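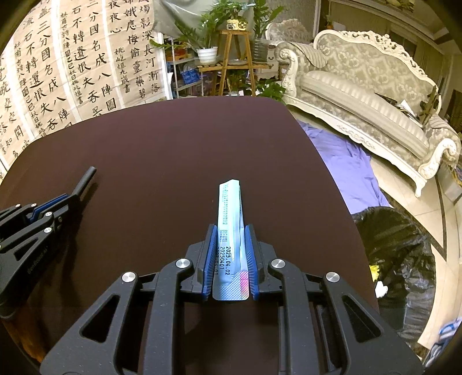

Issue 39

1/ The Morkonus program office is opening its equipment planning notes to partner sites. This thread covers the hand-held gripper line for the coming budget period. Sites should read all posts before submitting a request.

2/ The present allocation is 2 grippers per site. One is held by the operator and the other is kept within reach on the same table. Sites asking for more must state how many operators will be working at the same hour.

3/ Small, light household goods remain the priority for the coming period. A folded paper packet held upright between two fingers is typical of the work. Requests should be written around objects of this size and weight, and heavier goods should be listed on a separate sheet.

4/ Finger pads are to be budgeted as a consumable. Ridged rubber pads are charged to supplies. The gripper body and linkage are charged to equipment. Several sites combined the two last period, and their forms were returned for correction.

5/ We have received quotations from two suppliers, Zondex and Priline. Zondex quotes a lower unit price and bills separately for spare pads. Priline includes one set of spare pads with each unit and asks for a longer lead time. Both quotations remain open until the end of October.

6/ The ceiling for each site is $3,000, inclusive of shipping, pads and any repair cover. Unspent funds return to the central account and may not be moved to furniture or rent.

7/ A question was raised on whether sites should purchase work tables. They should not. The program is intended for lived-in rooms, with their own tables, sofas, plants and wall hangings. A dedicated bench would defeat the purpose of the work and will not be approved.

8/ Sites may, however, claim the cost of a storage case. Grippers laid on their side on a hard surface between tasks should be moved to the case at the end of the working day. Please record the case under "accessories."

9/ On printed goods: where an object carries dates or small text, enter the text in the object log exactly as printed, including the punctuation. The packet above has one date written as 2025.04.02 and another as 20250401. Both forms are to be kept. Staff time for logging may be charged to the project at the normal rate.

10/ Repair cover is optional. The office recommends it for sites in their second year of use, when wear at the linkage pivots becomes the most common reason for return. First-year sites are covered under the terms of purchase.

11/ The Mabula site has asked whether older units may be traded in. Zondex will accept them against new orders. Priline will not. Sites that plan to trade in should attach the serial list to the request form and keep the old units in service until the replacements have been checked.

12/ Forms must be signed by the site lead and by the person responsible for accounts. Requests with a single signature will be held until the second is supplied.

13/ Questions on this issue may be sent as replies to this thread before the close of October. Answers that affect all sites will be printed in the next issue, together with the final supplier decision.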